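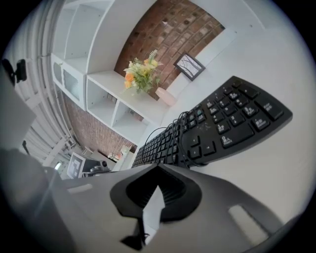
Figure 6.1. Hand-held gripper, gray body with a black ribbed pad at the center.

Chapter 6
Who Lives in Which Ward?

I got into local politics through a map. I was twenty-six, renting the upstairs half of a house in Wedberg, and one February evening a woman called Kamala Kartha knocked on my door and asked if I knew which ward I lived in. I said Ward 3, pretty confidently. She unfolded a photocopied map on the stair rail and showed me that the line ran down the middle of my street, that my side was Ward 5, and that the city wanted to move it again before the next council election. I'd voted twice by then. I had no idea there was a line at all!

So this chapter is about lines. The last one dealt with how council members get elected - at large, by ward, or by some mixture of the two - and I promised there that we'd come back to the question of where wards come from. Somebody draws them. Who that somebody is, what rules they have to follow, and what you can do if you think they've made a mess of it will keep us busy for the next five sections.

I should say up front that I have opinions about this. I sat on a redistricting board for two rounds and I lost more votes than I won, so if I sound a little sore in Section 6.3, you'll know where it comes from. Where I'm giving you my own view I'll try to say so.

Why the lines move

People move, and wards don't move with them. A new apartment complex goes up on the east side, a mill closes on the west side, and ten years later one council member is speaking for twice as many people as the member in the next chair. Most people, when I put it to them that way, agree it's unfair. If your ward has twice the residents of mine, your vote for council carries half the weight of mine, and you're paying the same taxes I am.

Small places feel this faster than big ones. Think about Evport, which is one of the three towns we'll follow through this book. Its wards were set up with close to equal populations, and then a single housing development put 500 new residents into Ward 2. In a large city you'd hardly notice a change like that. In Evport, where a ward is supposed to have 2,000 people in it, it was a quarter of a ward, dropped in all at once, and the member for Ward 2 started getting calls about trash pickup from streets that weren't on her map yet.

The usual fix is to redraw after every census. Some charters allow it more often, and a few (mine was one) let the council ask for a redraw whenever it likes, which I think is a terrible idea. We'll get to that.

What makes a good ward?

Before you read any further, try answering this for the place you live in now. Should a ward be the same size as its neighbors, as near as you can get it? Should it be compact, so that you could walk across it in an afternoon? Should it keep a neighborhood in one piece, even if that makes it lumpy? Should it follow rivers and railroads and main roads that everybody recognizes?

You'll probably want to say yes to all of them, and so did I. The trouble starts when you sit down with a real map and find that you can't have them all together. You fix the population by taking six blocks from the ward next door, and now you've split the parish of St. Anne's down the middle. You put the parish back together and the ward next door is too small. I've watched sensible people go at this until eleven at night and come away not speaking to each other.

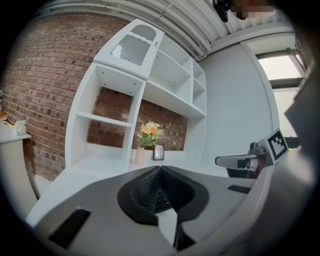
My own first try went badly. I'd spent a whole weekend on a plan for Wedberg that had lovely even numbers - the largest and smallest wards were 47 people apart - and I was so pleased with it that I brought extra copies to the hearing. Béla Sipos, who'd run the hardware store on Canal Street since before I was born, looked it over and asked me why the school was in one ward and its playground in another. I didn't have an answer. I'd been looking at the numbers in the boxes and I hadn't once gone and stood at the corner.

That hearing drew over 100 people, by the way, in a room set out for far fewer. Ward lines sound like the dullest subject in local government until somebody proposes moving yours.

Who holds the pencil?

There are three common arrangements, and the case studies in this chapter give you one of each.

In Wedberg the council draws its own wards. The members know their streets well, which is a real advantage, and they also know exactly which of those streets voted for them. Parvathi Chowdary served on that council during two redraws, and her notes (Reading 6A) are very frank about what got traded for what.

In Dradimen County the job goes to an appointed board. No sitting member may serve on it, and neither may anyone who has run for office in the past four years. Ravindra Negi chaired it the last time around. His side of the story is Reading 6B, and I'd like you to read it right alongside the minority report by Malathi Shenoy, who thought the board had simply done what the council wanted, only more slowly.

Evport hires a consultant. The first plan it paid for came to be known as the Acharya plan, after the street where it ran into trouble, and it was thrown out. Reading 6C has both the plan and the letter that sank it.

Words you'll need

Apportionment is deciding how many seats each area gets. Redistricting is drawing the lines themselves. People mix the two up all the time, including people who've held office for years, and I'd like you to keep them separate in your written work.

Deviation is how far a ward is from the ideal size, usually given as a percentage. The ideal size is just the total population divided by the number of wards.

A community of interest is a group of residents who share something that matters to how they're governed, such as a bus line, a flood plain or a language. It's the loosest term in the chapter and the one that causes the most arguments.

Before Section 6.1

Find the ward map for the town you live in, or the nearest one that has wards. Print it if you can, since you'll be scribbling on it. Mark your home, the nearest elementary school, and the place you'd go to vote, and bring it with you when we start on population figures in the next section.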